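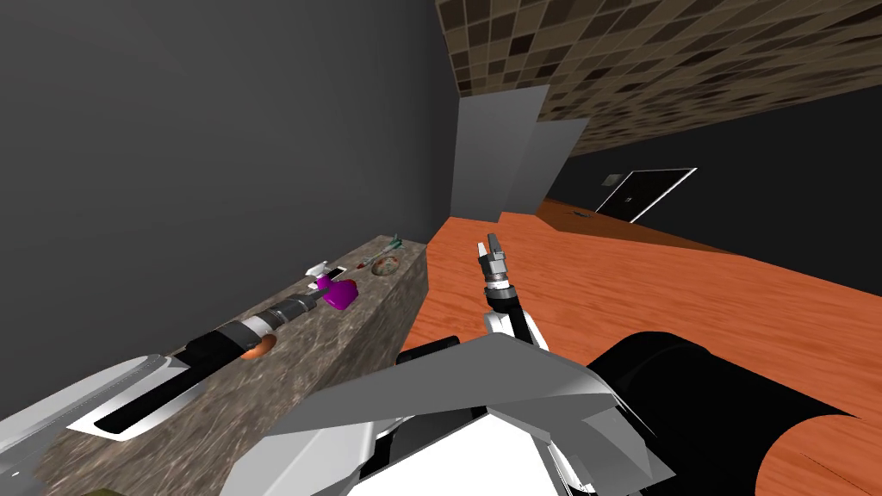 One reader writes that the Laklow Cup should be filed under touch rugby, and I can see why, but I'm keeping it under league (tackling is allowed after half-time!).

Laklow Cup

The Laklow Cup is a knockout for 8 amateur sides, played every December in Toter. I love it. Ties are settled over two legs, and a drawn tie goes to a third match at Nernano.
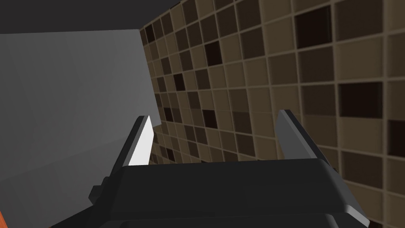
Winners

Echeverri have won it three times, more than any other side. Their last final drew a crowd of 1000, a record for the cup.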